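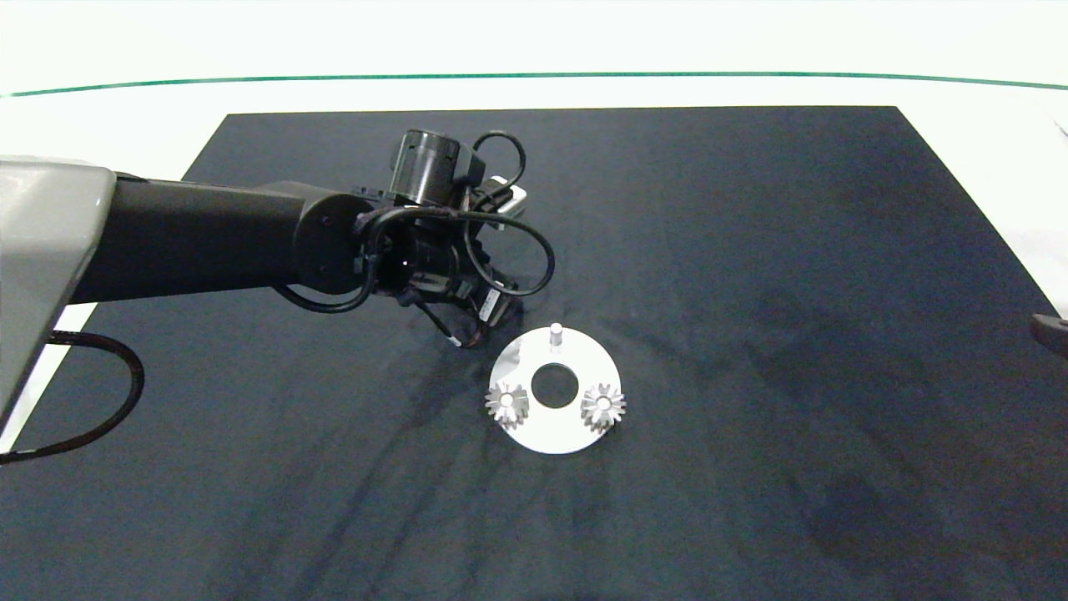
Dark tablecloth, how to wash without it becomes small?

Posted by Emerson Conceição, 28 March 2022

Good morning to all. I have inherited a navy tablecloth from my aunt in Rimance. The label is only half readable, it says wool and then 80 percent, and the rest is gone. There is candle wax on one corner. Can I put it in the machine on the wool program, or is it a risk? I would like to use it in June for a family lunch.

dorine_k
Do not use the machine. First take off the wax: put it in the freezer for 2 hours, scrape with a spoon, then paper towel and a warm iron. After this, wash by hand in cool water with wool soap. Please don't wring it. Roll it in a towel and dry it flat.

Frota
dry cleaner

Prolarell
I washed mine in the machine, cold, spin at 400, and it lost roughly 9 centimeters in length. The color stayed good. I agree with Dorine.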